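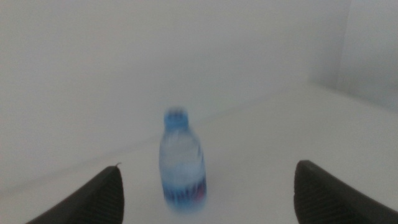 Figure 4. Wrist view with the fingers open and the bottle standing between them.

4. Showing the arm a task with the hand controller

By now you have the arm bolted down, the wrist view showing on your screen and the hand controller paired, and you are probably itching to get on with it. Good! This section takes you through your first set of demonstrations, using a small plastic water bottle as the thing to be picked up. We chose a bottle because almost every bench has one nearby, and because it is a fair test of a beginner's patience without being a cruel one.

If you would sooner guide the arm with your hands on it, turn to Section 5. Most people find it worth learning both, and the saved files are the same kind either way, so nothing you do in this section will be wasted if you change your mind later on.

Before you start

You will need the Rallarari arm with the two-finger gripper fitted, the Clallska hand controller with a full charge, a computer running Ranus, and a bottle with its cap screwed on tightly. Set aside a good part of an afternoon for your first go. The picking itself is quick, but everyone spends longer than they expect getting used to the controller, and it is much nicer to do that without one eye on the clock.

Caution: Keep the stop button within reach of your free hand whenever the arm is live. Keep sleeves, lanyards and long hair well away from the fingers.

Caution: Never reach in to straighten the bottle while you are holding the trigger. Let go, wait for the light on the controller to turn amber, and only then put your hand in.

4.1 Making the first demonstration

1. Stand where you can see both the bottle and the screen without twisting your neck. Sitting is fine too, as long as your elbow has room to move.

2. In Ranus, open Teach and choose New Task. Give the task a plain name that you will still understand in December, such as "pick up bottle", and press Save.

3. Stand the bottle upright on the table, well inside the arm's reach.

4. Press Home on the controller. The arm will travel to its starting position and open its fingers fully. Let it finish before you touch anything else.

5. Press and hold the trigger. The arm now follows your hand, so move gently, as though you were carrying a cup of tea that somebody had filled a little too generously.

6. Bring the gripper down towards the bottle until your wrist view resembles Figure 4, with a dark finger on either side and the blue cap just above the height of the fingertips. The gap in the figure is wide, and the bottle stands nearer to the left finger than to the right one. You can correct that sort of thing in the next step.

7. Move sideways in small nudges until the gaps on the two sides look even to you, then ease forwards until the ribbed inner faces of the fingers have the body of the bottle between them.

8. Squeeze the thumb lever slowly to close the fingers. Stop squeezing when the controller buzzes.

9. Lift straight up by the height of your hand, pause for a slow breath, and set the bottle down again.

10. Open the fingers, back away and let go of the trigger. Ranus will ask whether you want to keep the demonstration. Choose Keep or Discard.

Note: The bottle in Figure 4 is blurred and the writing on its label can't be read. For lining up by eye you want the general shape and position of the bottle and the fingers, so you needn't be able to read a label before carrying on. If the view is so soft that you can't tell where the bottle ends and the table begins, go back to Section 3.6 and adjust the focus.

Note: If you go the wrong way, don't jerk the arm back. Slow down, correct yourself and carry on. A demonstration with a small, calm correction in it is well worth keeping — the arm will need to know how to recover as well.

4.2 Making the rest of the set

One demonstration will not get you very far. For a simple pick we suggest a set of 56, which sounds like a great many until you find your rhythm. Nadine Sfeir, who wrote the first edition of this guide, made 134 for her own bottle task and happily admits that she had begun to enjoy herself.

1. Choose Repeat in the Teach window. Ranus keeps the task name and adds a number for each new demonstration.

2. Move the bottle a little before each one. Try it nearer, further off, to the left and to the right, and turn it now and again so that a different part of the label faces the gripper.

3. Rest your hand after every few demonstrations. Tired hands make jerky movements, and the arm copies those every bit as faithfully as the good ones.

4. When the set is complete, choose Review and play each demonstration through. Discard any in which the bottle was knocked over or the fingers closed on air.

Caution: The arm does not move during Review, but it stays powered. Treat it as live.

4.3 Saving your work

Choose Finish Set. Ranus packs the demonstrations into one folder and copies it to the Qaisi storage box if you connected one in Section 2. A single demonstration may hold up to 4000 steps of movement, after which recording stops by itself with a long beep. If you keep running into that limit, you are probably pausing too long before closing the fingers.

Leave the folder name as it is. Section 6 explains how to train from it and how to try the result at low speed.

Section last revised 18/05/2019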